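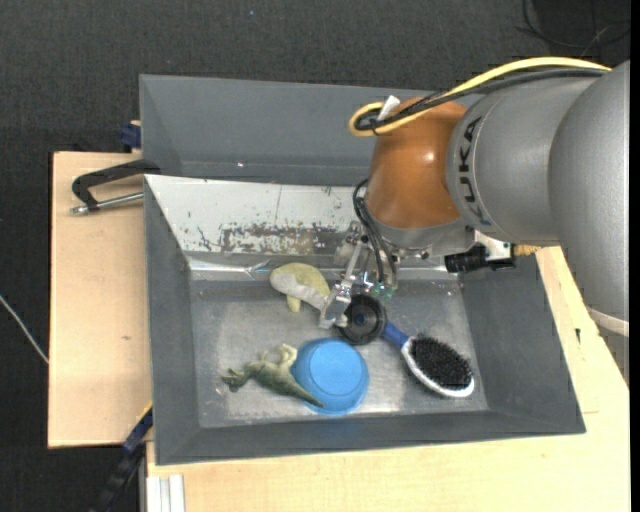 I spent most of October trying to get the garage sorted, and what finally worked was metal bins. I'd been using plastic tubs from Lostano for years. They crack at the corners, and once a lid goes missing the whole stack leans.

Marianna Grabowska, my neighbor, gave me the idea. She keeps her hardware in gray metal bins with sloping sides, so small stuff slides down to the middle and you can reach it without digging. I ordered 3 from Dudek. They cost more than I wanted to pay, but shipping was quick.

Two of them sit on pale wood boards to keep them off the floor. The third is under the bench with the paint.

The rule I'm trying is one bin in use and one kept empty. Anything I pick up and can't place goes in the first. When I have a free evening I sort it, and what I'm keeping for the Trunen shelves moves across to the second until I put it away. I went through some 650 screws and washers that way, plus a box of hinges I forgot I owned.

The metal scratches fast. I don't mind that. I wipe them out with a rag and leave it there.

Next is the pegboard, which still has nothing on it but a level and two extension cords.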